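Drurdale Tabletop Demonstrations — README

4 min read
Last updated: May

Drurdale is a set of 542 hand-held gripper demonstrations of light tabletop work. It was recorded by Kiros Tufa and Eyerusalem Abera for the Surkon project, and it is meant for training and testing policies that learn from a person doing the job by hand. There is no teleoperation in this release. The remote-control recordings are in Gudeta, which has its own README and a different file layout, so please don't merge the two without reading both.

## What is in it

Each episode is one attempt at one task, from the moment the operator presses record to the moment they let go. Three task families are covered:

- `board_place`: set a flat board down on the table and leave it at a given angle
- `board_turn`: turn a board that is already on the table
- `board_pass`: move a board from one hand to the gripper, or back

An episode folder holds the head video, the gripper pose track, the jaw opening and a short `notes.txt`. Most notes files are empty. Where Eyerusalem wrote something, it is worth reading before you drop the episode.

## How it was recorded

The operator wears a camera on the head and works standing up. The gripper goes in the right hand and the left hand is free to hold or steady the board. Poses come from the printed marker cubes, one on the gripper and one at the left wrist.
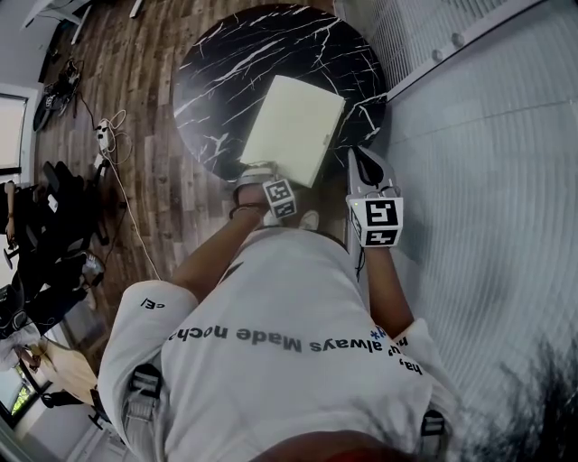 Operators were asked to keep the marker cubes turned towards the camera where they could, and to move at a normal pace. We did not ask for the same grip each time. Some people pinch the board at a corner and some take it by the long side, and both are kept.

Sessions ran for around 10 episodes before a break. The jaws were zeroed at the start of each session. One Tuesday session was zeroed with the jaws slightly open, and its jaw values have been corrected in version 2. If you still have version 1, download it again.

## Known problems

- The pose track drops out when a forearm covers a cube. Gaps are left as gaps and marked `valid = 0`. We have not filled them in.
- Polished tabletops give reflections that confuse some depth estimators. The pose track does not use depth.
- Other people walk through the background. Please don't try to identify them.
- `board_pass` is the smallest family and the least tidy. Kiros is relabelling the handover times — expect small changes.

## Loading

Use the `grulance` reader, version 3 or later. Older versions swap the left and right wrist tracks without a warning. Times are in seconds from the start of the episode, lengths are in metres, and jaw opening runs from 0 (closed) to 1.

Failed attempts are included and marked `success = 0` in the index. Filter them out if you don't want them.

## Contact

Questions about labels go to Kiros Tufa, and anything about recording or consent goes to Eyerusalem Abera.

10 shares · 2 comments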